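Thread on how we're doing the student voter sign-up drive at Hevdale this fall. People at two other colleges asked for the details, so I'm putting them in one place.

Last year we registered 164 students in the whole semester. This year we reached 738 by the first week of November. Same campus, same table. The hours and the paperwork changed.

The hours first. We used to sit outside the library from 10 to 2. Most people walking by then are late for class. We moved to 5 to 8 in the evening, outside the dining hall, where there is a line and the line has time to talk.

Second, the address question. Most students who stopped and then left without filling anything in got stuck there. Dorm or parents' house? In our state a student can use either one, but only one. We now say that in the first minute.

We printed a card with the street address of every dorm on it. Not the mailbox number. The county sends forms back when the residence line has a mailbox on it, and last year we had a stack of those nobody followed up on.
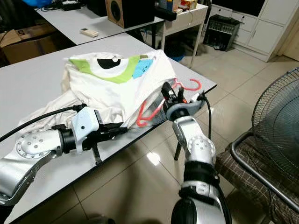 Clive Wragg: Does the dorm card cover Bandell Hall? My form came back twice last spring because the building has two street numbers and the county only knows one of them.

Yes, Clive. Bandell is on there with the number the county uses, the one on the east door. If yours came back, come by any evening and fill out a new one. It takes a few minutes. Bring your license or the last four digits of your Social.

Third, deadlines. We stopped saying "register soon." Every sign has the actual cutoff and the time of day. For paper forms, ours have to be in the county office by 5 p.m. A form sitting in your backpack at 5:15 is a form for the next election.

Somebody drives the finished forms over every second day. Ionuț Neagu set up the schedule and has done most of the driving. Before that we mailed them in a batch, and one batch got there late. Those students found out at the polling place. 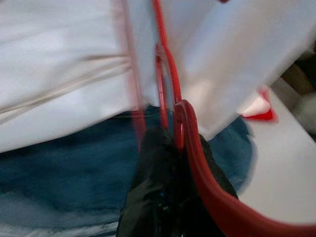 The driver gets a receipt for each batch and we keep the receipts in a folder. If a student calls the county and is told there's no record, we can look up which day the form went in. We've needed the folder 3 times so far, and each time the county found the form after we gave them the date.

A note on rules. We don't tell anyone who to vote for and we don't ask. No buttons or candidate stickers on people working the table. If someone wants to argue about a race, we let them talk for a bit and then go back to the line.

We also don't fill out forms for people. We can point to a box and say what goes in it. They write it themselves and they sign it themselves. If your state has training for this, take the training before you touch a form. Ours is an online course and you can finish it on a Sunday.

What didn't work: the email. It went to every undergraduate and 17 people opened the registration link. The flyers under dorm doors did about as badly. I wouldn't spend money on either one again. 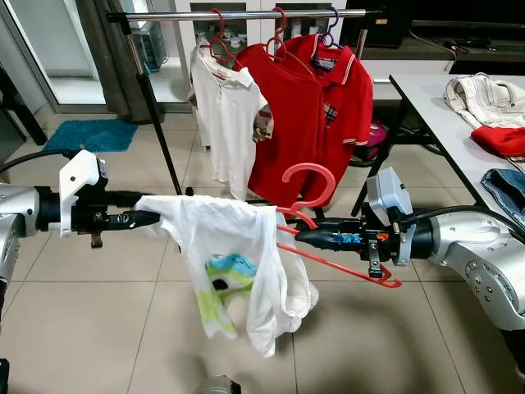
What did work a little: five minutes at the start of a big lecture. You need the professor's permission, and it helps to ask before the semester starts — by week four they're behind and will say no. Intro biology and intro economics gave us the most forms.

The Grelia Street apartments are still a gap. Lots of juniors and seniors live there and they rarely eat on campus, so the evening table misses them. We tried the lobby once. The building manager was fine with it but wanted a letter from the college first, and that took two weeks.

Registration is only half of it. A student who signed up in September may not know where the polling place is. For the dorms it's the Cheon Gym, side entrance, and it's a fifteen-minute walk from the north end of campus. We put that on the back of the dorm card.

If you moved dorms over the summer, you need to update your address even if you voted last year. Same form, check the "change" box. A lot of sophomores don't know this.

Students voting from their parents' address need an absentee ballot from that county, and every county does it differently. We keep a laptop open at the table so they can look up their own county's page and request it right there. Some states want a printed request — for those, bring a printer or be ready to walk them to the library.

If you want the dorm card file to adapt for your own campus, reply here and I'll send it. It's one page, two sides. Check every address with your county office before you print it.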